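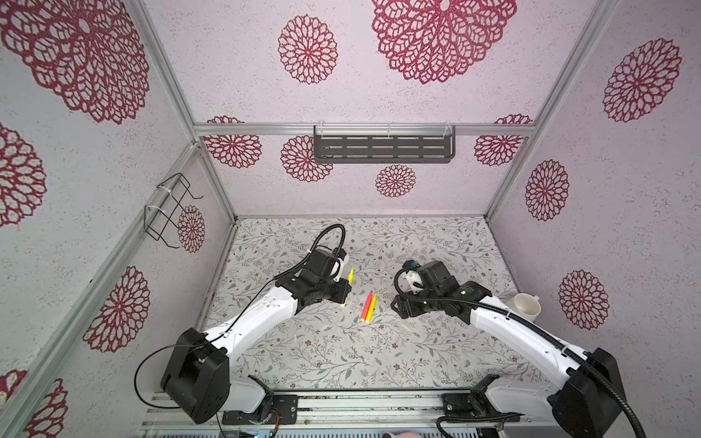

A red and a yellow on the leafy mat, white mug on the right.

How I sort the coloring stuff (and keep it sorted)

I put this off for two years, I'm a little ashamed to say. We had crayons in the couch, markers in the silverware drawer, and one big cookie tin in the hall closet with everything else in it. When I finally dumped that tin out I had 26 yellows. Who needs 26 yellows!

So, what you need: a mat or an old tablecloth, a mug you don't drink from anymore, scrap paper, and a damp rag. A pale mat is best. Mine has thin vines and little brown flowers on it, and I did worry the pattern would get in the way, but red and yellow show up fine. The tan ones are harder to spot, I'll give you that.

Spread the mat out and start with two colors only. I do red and yellow first. Lay them down side by side with a bit of space between them so they don't all roll into one heap. Leave the other colors in the tin for now, even if it's tempting to tip the whole thing out (I did that the first time and was still at it after supper).
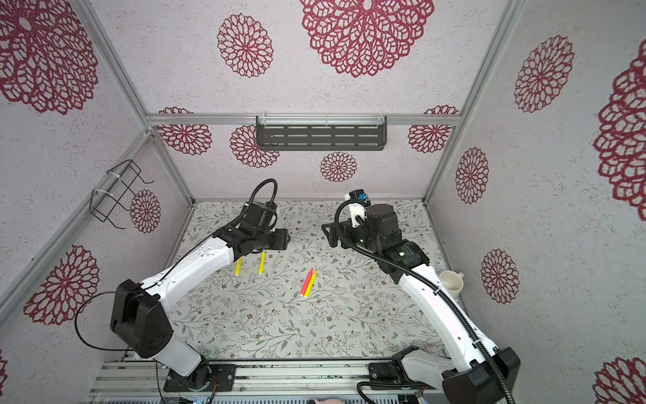
Once a color is laid out, scribble with every single one. Press lightly, make a short line, move on. Anything that skips or scratches gets one more try on a fresh bit of paper, and then it goes. Same for caps that won't stay on. My neighbor Witold Baran saves the worn-down crayon ends and melts them in a muffin pan, so those go in a bag for him.

Wipe the keepers with the rag and let them dry before you put them away. Crayons go in the mug, tips up. Markers I store lying flat in a shallow Otberg tray, and they seem to last longer that way.

Then do the next two colors, and keep going until the tin is empty. Shake the mat out over the trash when you're done. I go through the mug again every September before school starts, and it takes me one cup of coffee.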